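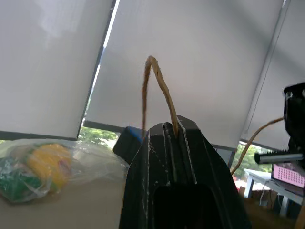

Two grippers, one rope, and a salesman's number

The engineer I came to see has spent most of the winter picking things up. More exactly, she has been watching two robot grippers pick things up, then arguing with the people who sold them. Her employer, Cabello, packs mixed orders for small shops and wants to know whether an arm can take over any of that work. She agreed to talk on the condition that I leave her name out, and she began by telling me she didn't expect to enjoy the article.

"Most of what gets written about this stuff is the brochure with a few quotes put in," she said. "If you print the success rate without printing what was being picked up, I'm going to be annoyed."

So, first, what was being picked up. The test set has 33 items. There are bottles, cartons, a few soft toys, produce in thin plastic bags, and a loop of twisted rope that everyone who works with the arms seems to have an opinion on. The rope was her idea. A rigid box tells you very little, in her view, and every vendor brings a rigid box to the demo.

"You can close practically any two fingers on a box. A rope moves when you touch it. The strands go where they like, the fibers stick out, and what you're holding after you close isn't the shape you saw when you planned the grasp. I wanted something cheap and annoying that I could throw away after."

The two products are the Junudon, a parallel gripper with a narrow slot between its fingertips, and the Erkard, which has wider padded fingers and its own controller. Both were run with a small camera at the wrist, looking out past the fingers. Each got 1,392 attempts across the full set. The Junudon completed 796 of them by her team's definition, meaning the item was lifted, moved and put down where it was supposed to go, with no human hand involved.

I asked whether that was good.

"It's fifty-seven percent. You tell me." She let me think about it for a moment. "On the phone, the distributor had told us to expect something in the nineties. When we went back to him he asked what we were counting. Well, we were counting the job. He was counting fingers closing on an object. Those are two different numbers and only one of them ships an order."

She won't give me the Erkard total. Part of that run was done with older controller software, and she thinks publishing it would be unfair to the maker. I pointed out that she had just been quite free with the Junudon figure. She said the Junudon's software hadn't changed in the middle of the test, and that if Erkard wanted a number in print they could stop sending updates for a week.

What she will say is that the two fail differently. The Junudon is good with thin things. Once a strand of rope is properly down in the slot, she said, it tends to stay there, and she has stopped worrying about the arm swinging it around. Getting it down there is another matter. With a bag, the same narrow tips are apt to pinch a fold of plastic and leave whatever is in the bag hanging off center. The Erkard is happier on the bagged produce and poor on the rope, which it squashes flat between the pads.

"People ask me which one is better, and I ask them what's on their shelf. They usually don't know. They know what their biggest seller is, but they don't know how many of their items are floppy."

Her strongest words were for the cameras. A wrist camera sees the target close up, which sounds ideal, but it also sees whatever is behind the target. When the arm tilts, that can mean a window, and a window with daylight coming past the edge of a blind is a hard thing to expose for. Clear plastic bags are worse. They throw back white highlights along every crease, and the software has to decide whether a highlight is an edge.

"The demo videos have a gray backdrop and a nice soft lamp. I'd like to see one done at four in the afternoon with trees outside. Our building has trees outside. I'm not going to brick up the windows for a gripper."

Could she not simply pull the blinds all the way down?

"Sure, and then I've tested it with the blinds down."

Wear is another subject the sales material skips. A black plastic housing picks up pale scratches along its ridges, and she doesn't mind that by itself. Scuffs on the shell cost nothing. The trouble is that the vendors quote a life for the fingertips and say very little about the rest of the body, which, on a crowded table, also gets dragged past things. She now has someone check the housing before each session and write down anything that looks new. It takes 9 minutes and she considers it the most useful habit to come out of the whole exercise.

There was meant to be a third product. Dultumia offered a loan unit in February and then wanted to choose the test items themselves. She turned it down. I asked if that might have been hasty, given that the other two vendors had also sent suggestions.

"Suggestions are fine. We took two of Erkard's. But if you pick the whole exam, I already know your grade."

It would be easy to come away thinking she is against the idea altogether, and I put that to her. She shook her head. She thinks an arm could handle the cartons at Cabello today, with either gripper, and she has told her managers so in writing. What she objects to is the step from cartons to everything else, which she has heard made in meetings in a single sentence.

I have my own doubts about her test. One set of items, one building, and a team that plainly enjoys catching a vendor out are not much to build a buying decision on, and withholding half the comparison makes the other half harder to read. She accepted the first point and disputed the second. The Erkard run starts again from zero on Thursday, with the software frozen this time and the same rope — or a fresh piece of it, depending on the state of the old one.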